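**Forkton bib swap is back**

I'm so happy to say the sports bib swap returns to Forkton in March! We gave out 409 tops last time, and I've been folding mesh ever since (my desk has vanished under pink and pale blue).

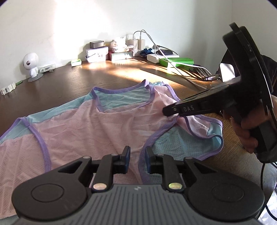 Mirsad Leka wants the small sizes kept on their own table this year, and he'd like names taken off before anything is handed in. Fine by me! Purple trim goes fast, so come early. Bags can be left at the side door.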